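Setting Up Covered Display Tables - Paddale Hall Guide, Section 3
Reading time: 3 minutes
Print this section | E-mail this section

3.1 Before you begin
Hirers are to dress all tables before chairs are brought in. Cloths are stored by colour in the Brennan cupboard and must be signed out.

1. Wipe the tabletop and allow it to dry.
2. Lay the white cloth first, beginning at the back corners.
3. Smooth the cloth toward the front by hand. Do not use pins or staples.

Note: Soft creases in the white cloth are acceptable. Cloths must not be ironed on the table. 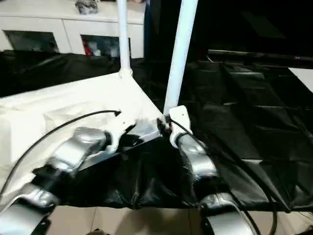 The black cloth is fitted after the white one and forms the hanging front. Work along the upper edge, keeping the join in line from one end to the other. Where black meets white, as at the dark rigid edge piece shown, the two colours should form a clean diagonal or straight line. Folds in the hanging portion may be left until last - they are drawn out by hand from the top down.

4. Check that the black cloth does not trail where people will walk.
5. Allow 45 minutes for a full room.

Caution: Tiled floors are slippery when fabric is underfoot. Lift loose cloth clear before moving a table.

Report torn or marked cloths to Elibariki Rugemalira before noon on Saturday.

Filed under: Hall Hire, Tables and Linen, Colour Guide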